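**Wanted: two or three patient people with steady-ish hands, to help us build Kramer**

Hello! I'm Kojo, and for a bit over a year my sister Naa and I have been building a two-armed kitchen robot in a garage in Plesham. His name is Kramer. He's bolted to an old workbench, his left shoulder squeaks, and at the moment he can't lay a table to save his life. We'd like to change that by Christmas and there's too much of it for the people we've got, so I'm looking for help.

It's part call for participants and part tiny job ad. Some of it is paid (a bit), some of it is just for the fun of making a thing move, and I've tried to be clear below about which is which. Please read to the end before you email, as the last lot of people all asked me about parking.

## What we're up to

Kramer's arms are mostly our own work. Fuseini Kwofie did the motor boards, Naa did nearly all the metal, and I did the printed parts and the swearing. The arms go up, down and round quite happily now. What he lacks is any notion of what to do with them once he's got there, and that's where people come in.

We don't want to program every little move by hand. I tried that last winter with a teaspoon and a mug and I'm still cross about it. So now we do the jobs ourselves, with a gripper in each hand instead of our fingers, and record how it goes. You squeeze, the jaws close, you pick the thing up and put it where it belongs, and then you do it again. And again! Later on, the recordings get fed to the software that Fuseini is wrestling with, and Kramer gets a go.

The current job is spoons and sticks. You have a clear pot, a handful of wooden sticks, a couple of spoons and a fuzzy blue cloth for it all to lie about on. The fuzz was Naa's choice. I wanted something flat and plain and she said real houses aren't flat and plain, and she was right, annoyingly, though the sticks do like to snuggle down into it.

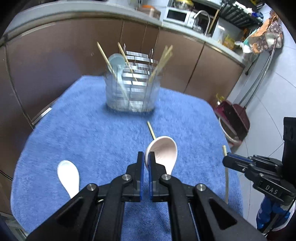 *Going for the pink spoon, second gripper standing by on the right.*

You'll see that the jaws have blue strips down their insides. Those do the gripping, and learning to trust them takes most people their first half hour. Everybody squeezes too hard to start with. I did, Naa did, and Bernice Arthur, who came to us from a pottery class and has the best hands of anyone I know, pinged a chopstick clean behind the fridge.

Our tally stands at 3,977 recorded pick-ups. That sounds a lot until you start throwing out the bad ones, and Fuseini throws out plenty. He's after variety: different people, different heights, left-handers, people who go at it slowly and people who don't. If the only hands Kramer ever learns from are mine then he'll end up with my habits, and I put forks away upside down.

## The two things you could do

### 1. Gripper sessions (paid)

A session is an afternoon at our kitchen counter end of things, starting at two and done by five, with a proper tea break. We pay £70 for the afternoon and we pay it that same day. You'll do:

- a warm-up with no recording, for as long as you like
- spoons, one hand and then two
- sticks into the pot and out again
- whatever Naa has dreamt up that week (be ready for pegs)

You need two hands that you can use for a couple of hours without them hurting. The grippers aren't heavy but they do hang off your wrists, and by four o'clock you'll feel it. If you've got a bad shoulder or sore thumbs, tell me and we'll do shorter goes with more biscuits. We can do it sitting or standing.

You don't need to know anything at all about robots. In fact I'd quite like it if you didn't! My mum did one of the early sessions and her takes were tidier than mine, and she calls the whole thing "the crane".

What I do need is someone who won't get fed up. It's the same small job over and over, and the boredom is real. Put the radio on. Bring a friend if the friend will sit and chat. Adjoa Tetteh does whole audiobooks.

### 2. Bench help (unpaid, but fed)

This is Sunday mornings in the garage, from ten until we're hungry. Somebody cooks afterwards, usually me, and it's usually jollof. Jobs on the list for August:

- Take the left shoulder apart and find that squeak. Naa thinks it's the Briline bearing, and I think it's the bracket the bearing sits in.
- Make a new wrist plate so that we can swap fingers over without taking out every screw in the county.
- Re-run the cables on the right arm. They catch when he reaches across himself and it makes me wince every time.
- Sort, label and generally get on top of the recordings, which live on a pile of drives in a shoebox.
- Build a frame on castors so Kramer can come into the house and leave the poor workbench behind.

For this one some experience would help, though I'm not fussy about what sort. If you've mended bikes, wired a model railway, sewn your own curtains or kept an old car going, you'll be useful by lunchtime. Someone who can use a small lathe would be greeted like royalty. We've got one and we're all a bit scared of it.

You must be over 18 for either role, I'm afraid. I've had two lovely emails from keen teenagers, and I felt rotten saying no, but there are saws about and our insurance is what it is.

## How fiddly is it, really?

Quite fiddly. I'd rather say so now. Spoons are friendly, you get the jaws either side of the rim and off you go. The thin sticks are another matter. You've got to come at them square, and there isn't much between the pads to play with, and if you're a touch off then the stick swings round and you're chasing it over the cloth. Then there's the pot, where all the other sticks are poking out at every angle and getting in the way of yours.

My advice, for what it's worth, is to hold still for a moment once you've got it. Let it settle, have a breath, then move. People who rush from the grab straight to the pot drop far more, and the recordings come out jerky as well. Bernice says to look at the tip of the stick and forget the jaws are there. Naa says to look at the jaws. Try both and join a side.

Drops are fine, by the way! We keep some of them on purpose, and picking a thing up after you've fumbled it is one of the skills we want Kramer to have. So no one's going to tut. Fuseini might say "ooh" but he says that at everything.
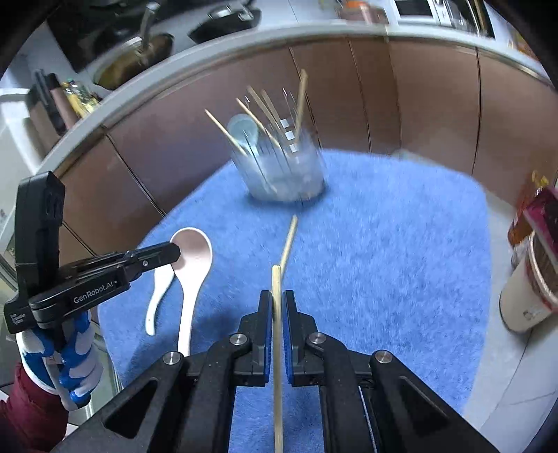
## Where, when and how many

We're on the Fanasbridge side of Plesham, and the number 29 bus stops at the end of our road. There's room for two cars on the drive if they're friendly with each other, and plenty of street parking after that. (There, parking, done.) The house has one step at the front and none at the side, and the loo is downstairs. The garage is cold from October on, so bring a jumper for bench mornings. The kitchen is always warm.

I've got dates for gripper sessions all the way through August and into the autumn, mostly weekday afternoons, and I can do the odd evening if that's the only way you can manage it. You can come just the once. If you like it, you can come every week, and I'd be delighted. Bench help works better if you can manage at least two Sundays a month, just so you're not forever asking where the hex keys went.

We're looking for two or three regulars for the bench, and as many one-off pairs of hands as the money stretches to. The money is a small pot that Naa and I put by, plus what I got for my old motorbike, so it isn't endless.

## The recordings

You should know what gets kept. The cameras point down at the work, so what they mostly pick up is jaws, hands, cutlery and whatever we forgot to put away on the worktop. You may get a sleeve or an arm in there. We don't record sound. Your name doesn't go on the files, you get a number, and if you change your mind later then tell me the number and I'll delete the lot. Bernice is number 56, which isn't because we've had fifty-five people before her. I started at fifty by mistake.

If we ever wanted to share the recordings outside our little group, I'd write and ask you first.

## Getting in touch

Drop me a line through the Plesham makers' board (I'm down as Kojo Bonsu) or leave a note for me in the tin by the tool library desk. Please tell me:

- which of the two you fancy, or both
- which hand you write with
- days and times that suit
- anything you can't eat, if you're coming on a Sunday
- one thing you've made or mended, any size

There's no form and I won't be asking for a CV. I'll ring you back for a quick natter, and if we both like the sound of it then you can pop round, have a squeeze of the grippers and meet Kramer before you decide. Evenings after seven are best for me. If Naa picks up, she can book you in too, and she'll try to get you on her side about the bearing.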